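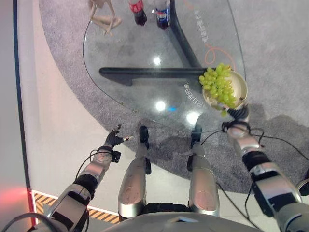 bimano_fan replied that he would never teach this task with the headset, and that guiding the arms by hand gives cleaner motion. I read the same opinion in the other thread, so I want to answer both here.

With the bowl my problem is mostly the right wrist. When I teleoperate, I do not feel the weight, so I close the fingers too much and the bowl tilts. The grapes are then close to the rim. On the glass I also judge the height badly, there are reflections of the lamps and my eyes believe them. I recorded 25 demonstrations and kept 17.

What do you do with the left hand? Mine stays open near the table and does nothing useful.

skolska_lab wrote:
Keep it there, but keep it in the same place every time. If the left hand wanders, the policy learns the wandering too. We had this in December and needed to record everything again.

rojanasak wrote:
I don't agree with bimano_fan. By hand is fine for one arm on a bench. For a robot with two arms and legs you need 2 people to move it, and then these people are in the view of the head camera. The robot will learn with your sleeves in the picture.

bimano_fan wrote:
You can stand behind it. Also you can replay the joint motion after and record the camera only in the replay. I do this always.

rojanasak wrote:
Replay works if the grapes lie the same way. They don't.

bimano_fan wrote:
OK, for grapes maybe you are right. For an empty bowl I keep my opinion.

unum wrote:
To the first poster: try to hold the bowl over the edge of the table before you start to lower it, and wait there 2 seconds. It is boring, but the pause is easy to find later when you cut the recording. And why did you throw away eight? If the bowl only tilted and you corrected it, I would keep those. Corrections are useful.

First poster again:
Five were tilted and corrected, so I will put them back. In the other three I lost the grip completely. Thank you, I will try the pause tomorrow.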